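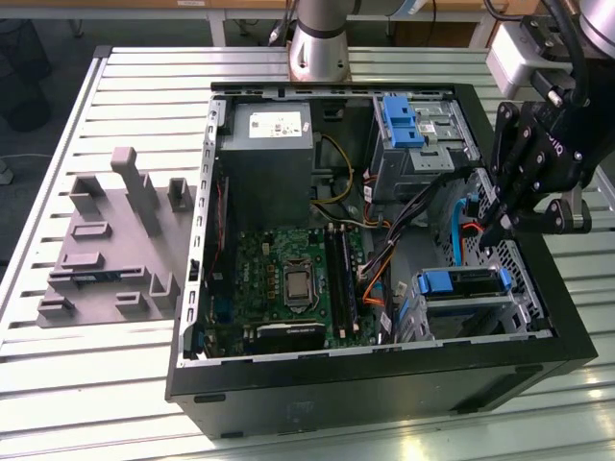

Is an Old Desktop Worth Opening?

July
By K. Rajput

I went to Esia with a bad attitude and I told Mamta Sengar so before I had my coat off. Her shop in Utness takes in office desktops that companies have stopped wanting, opens them, sorts out which ones can run again, and sells those for $40 each. The rest are stripped for parts and the metal goes to a scrap dealer. My feeling going in was that a $40 computer is a $40 problem, and that the word "refurbished" covers a lot of dusting.

"It covers some dusting," Sengar said. "People bring me machines from under reception desks. You should see what lives under a reception desk."

She has run the place for 2 years. Before that she did in-house support for an insurance office, where, she says, she spent a good part of her week carrying working computers to a dumpster. I asked whether they were really working or just turning on. She thought that was a fair question and didn't answer it right away.

By her own books Esia has taken in 3,890 desktops. Of those, 947 were sold as complete computers. I did the division on my phone while she watched. It comes to a little under a quarter, and I said that three out of four going to scrap didn't sound like much of a rescue.

"I never called it a rescue. The newspaper did," she said. "A quarter go out as computers. A lot of the others go out as pieces inside that quarter. A power supply from one, a drive from another. I don't have a number for that. I should, and I don't."

I'd like to see that number too, and until there is one I'm not going to give her credit for it.

What she looks at first

The tower on the bench was a black one, on its side on a white slatted metal table with the side panel off. I expected her to start with something clever. She started by looking.

"Power supply, board, cards, drives. Same order every time or you skip something," she said. The power supply sits up in one corner with a sticker on top, and she reads that sticker before she reads anything else. She wants to know what the unit is rated for and whether it belongs in that case, and every so often it doesn't. Then the board, a green one in this machine, with the silver bracket over the processor socket. She checks the capacitors for swelling with a flashlight held low, and she gets impatient with people who do this under a ceiling light and call it done.

I asked if looking finds much. My own experience of computer faults is that everything looks fine and the thing won't start.

"Looking finds the bad ones fast. It doesn't tell you which ones are good. For that you have to plug it in and leave it alone for a night."

So how many pass the look and fail the night? "Enough that I still do the night," she said. I pressed for a figure and she shrugged. There was a certain amount of shrugging in this interview, and I'll admit it made me trust her more than a brochure would have.

The blue plastic

One thing she is openly fond of is a case that comes apart without tools. In the one we were looking at, the latch on the optical drive cage is blue plastic, and the handle on the hard drive carrier is blue too. Her rule is that when the manufacturer colors a part like that, it's a part you're meant to touch.

"Office machines are better than home machines for this. They were built so one tired person could fix thirty of them. Home towers from the same years, you're taking out screws until lunch."

I said that plastic latches get brittle. She agreed. She keeps a coffee can of spare ones, and when the can runs out for a given model, that model stops being worth her time. I found this the most honest part of her whole case for old computers: it rests to some degree on a coffee can.

Her rules on latches, as she gave them to me: press, don't pry. If it won't move, look for a cable you forgot. If it still won't move, put the machine aside and do another one, then come back in a better mood.

The cables are the job

I had assumed the boards were the hard part. Sengar says the boards either work or they don't and that her hours go into cables. Inside an ordinary office tower there is a bunch of power leads in red, yellow, orange and black running to the drives, and then the flat little data cables, light blue in this one, looped around the power leads by somebody at a factory who was thinking about getting the lid shut.

"You can't pull on the wires. Everybody pulls on the wires," she said. "Hold the plug by its body. If there's a clip, squeeze the clip. And don't take out four at once and tell yourself you'll remember."

She makes new people write down every lead before it comes off. They do this in Cekutetti, which is a homemade checklist program with an ugly green screen, written by a cousin of hers. I asked whether a pencil would do the same job. She said a pencil did do the same job for the first year, and that the only thing the program does better is refuse to let you go on to the next step with the last one blank. I watched it refuse. It beeps. I would not want it in my house.

On whether any of this cable work makes the computer better for the buyer, she was less sure than I expected. Neat cables let air through, in theory. She has never measured it. "I do it so the next person can see the board," she said. 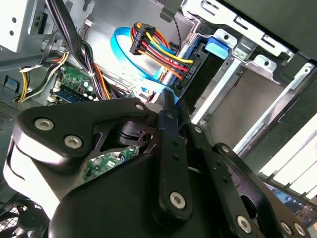

Who buys one

This was where I thought I had her. A phone does most of what people need, and a new small laptop is not so expensive anymore. Who wants a big black box?

Her answer was parents, mostly, who want a computer that stays in the living room. After them come people doing their own bookkeeping, and a few who want something to take apart. She doesn't sell to people who want to play new games, and tells them no at the counter. She also tells buyers that the machine uses more electricity than a laptop would. When I asked if that was on the price tag, she said it wasn't, and that it probably ought to be.

There is a return period of a month. I asked how many come back and got the longest pause of the afternoon. "Some months none. Some months I don't want to talk about it." Usually it's a hard drive, she said, and she now swaps out any drive that makes a noise she doesn't like. I asked what kind of noise. She did an impression of it, a sort of dry ticking, and it was pretty good.

As for what was on those drives, everything gets wiped before testing, and a drive that can't be wiped gets drilled. I asked to see the drill. It was a drill.

Would I buy one

She asked me this at the door. I said I might, for the hallway, for printing, and that I'd want to pick it out myself and hear it run first. She said everyone should do that anyway and that the test bench has a spare stool.

I still think the claims made for secondhand desktops are bigger than what's in the box. I also went home and took the side off the one in my closet. It has the blue latches. The power supply sticker had fallen off and was lying at the bottom of the case with a paper clip and a dead moth.

Related

Wiping a drive before you give a computer away
What the scrap dealer pays for, and what he doesn't
Utness repair night: we brought a toaster
Are extended warranties ever worth it?
Letters: more on the printer article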